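## Cleaning a microwave without scrubbing

Ours gets a proper clean every couple of weeks, and a wipe in between if someone has heated soup without a cover. It takes 12 minutes, most of it waiting.

Half fill a heatproof bowl with water and add a sliced lemon or two tablespoons of white vinegar. Stand a wooden spoon in it so the water doesn't boil up suddenly. Heat on full power until the inside steams up, usually about 2 minutes, then leave the door shut for another five. The bowl will be hot, so use a cloth to lift it out.

Take out the glass plate and the roller support and wash them in the sink with ordinary washing-up liquid. Let the glass cool first – a hot plate in cold water can crack.

Wipe the roof of the oven before the walls, then the floor. Old splashes on the roof are the ones that smell.
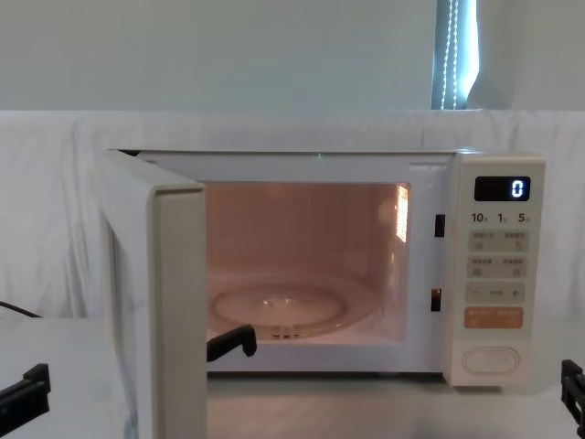 Do the door last. Grease collects along the seal and on the front edge where the door closes, and a damp cloth wrapped round a finger gets most of it. Keep water out of the latch slots and any vents. No wire wool or oven cleaner anywhere inside.

Dry everything, put the roller support back, then the plate, and turn the plate by hand to check that it sits properly. If there's still a smell, leave the door open for 30 minutes. A saucer of bicarbonate of soda left in overnight helps with fish or burnt popcorn – take it out before you next use the oven.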